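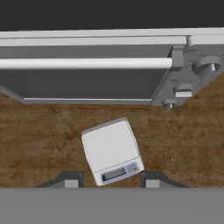 Tutus Machine Way Cover, Accordion Style

Product line: Tutus
Sold by: Gachanja Shop Supply
Status: In stock, made to length

The Tutus is a folding cover for the guide rails and shafts on shop machines. It keeps dust, chips and splashed coolant off the sliding surfaces and folds flat as the machine travels. It is sold for light and medium duty work on routers, small mills, surface grinders and packaging lines.

Each cover is made of coated polyester cloth stitched over stiff PVC frames. The frames hold the shape of the fold and ride on the rail on nylon glides. Both ends finish in an aluminum plate drilled for M5 screws. The seams are sewn and then taped on the inside. Standard color is black. Gray can be ordered and adds a week to delivery.

Sizes

Tutus covers come in two profiles.

Flat profile is for square rails and box ways. It covers the top and both sides and is open underneath. Inside width is made to order, up to 34 inches.

Round profile is for single shafts and lead screws. It encloses the shaft all the way around. It can be ordered closed, to be slid on from the end of the shaft, or with a zipper along its length so it can be fitted without taking the machine apart. The zipper should face down or away from the work.

How to measure

Move the machine to one end of its travel and measure the open length of rail from mounting face to mounting face. This is the extended length. Move it to the other end and measure the space left for the folded cover. This is the collapsed length. Subtract the second from the first to get the stroke.

Send us all three numbers. If they do not agree we will call before cutting anything. Please measure the machine itself even if you have the original drawings. Stops get moved and end blocks get replaced over the years, and a cover made too short will pull off its plate the first time the axis runs to the end.

For flat profile, also measure the width across the widest part of the rail, including any bolt heads or oil fittings. For round profile, give the shaft diameter and the largest outside diameter that will clear the housing at each end.

Fitting

Shut the machine down and lock out the power. Wipe the rails with a lint-free cloth and put on a light coat of the oil the machine maker calls for. Hang the cover with the fold marked FIXED toward the end that does not move. Start all the screws by hand, then tighten them in a cross pattern. Move the axis slowly by hand through its full stroke and watch that no fold catches. If a fold stands up in the middle, loosen the moving end plate, let the cover settle and tighten it again.

Do not put grease on the outside of the cloth. It holds chips and wears the folds through.

Care

Brush or vacuum the cover at the end of each shift. Compressed air drives fine dust into the folds and under the glides, so keep it for the outside of the cabinet. Wash with warm water and dish soap when needed. Solvents will lift the coating. Check the glides every few months and replace any that have worn down to the frame. Glides are sold in bags under part number T-89.

Limits

The Tutus is not for use near welding, plasma cutting or hot chips from heavy steel work. For those jobs see the Mullo, which uses steel plates over a heat-resistant cloth. The Tutus should not be stepped on or used as a shelf. For vertical axes, order the version with pull tapes sewn in, as the folds will otherwise bunch at the bottom.

What is in the box

Cover with end plates attached
Mounting screws and washers
2 spare glides
Fitting sheet

Ordering

Covers are made at our Plilletti plant and leave in 5 working days once the dimensions are confirmed. Orders of several covers for the same machine are packed together and tagged by axis if you give us the axis names. Covers made to your measurements cannot be returned unless there is a fault in the cloth or stitching. Unopened bags of glides can be returned at any time.

The price depends on extended length and profile. Use the quote form and attach a sketch, which can be done by hand as long as the numbers can be read.

Related items

Mullo steel-faced cover
Replacement glides, T-89
Rail wiper strip, sold by the foot
Blank end plates, undrilled

Page updated October 16, 2025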